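Gripper trial meeting, Tue 21 October

Irfan Ong reported on the Wulden and Drelteck grippers. Each had 200 simulated picks. Wulden dropped 5, all on thin handles.
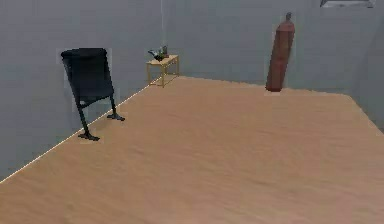
Camera placement took up the rest of the hour. Ferri wants one fixed view for both grippers. Irfan said the small things on the side table near the corner are hard to make out at this resolution, the bottle shape included. Agreed to raise it before the Drelteck rerun.

Action: Irfan to send Ferri the new settings.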